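The ferry to Osell left at 6, and Ramiro Bustamante was on it with his father's coat over his arm. He had meant to leave it at the house in Sultbridge. He had locked the door and walked down the hill before he noticed he was still carrying it.

It was August and too warm for a coat. He sat on the bench by the stairs and went through the pockets. There was a bus ticket, a pencil, and a receipt from Cordero Hardware for $139. The receipt said paint, two brushes, sandpaper. The house had not been painted in 14 years.

A woman across from him asked if the boat stopped at the north dock.

"Only in the morning," he said.

"Then how do people get home?"

"They walk."

She nodded and went back to her sandwich.

He read the receipt again. The date had rubbed off. He thought of the shed, which he hadn't opened, and of the man from the agency who was coming for the keys. When the ferry tied up at Osell he stayed in his seat. The deckhand told him it was the last stop.

"I know," Ramiro said. "I need to go back."

He paid for another ticket and put the change in the coat.
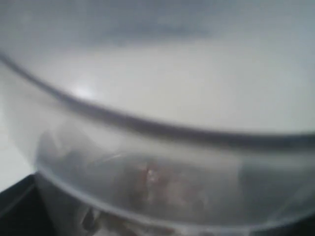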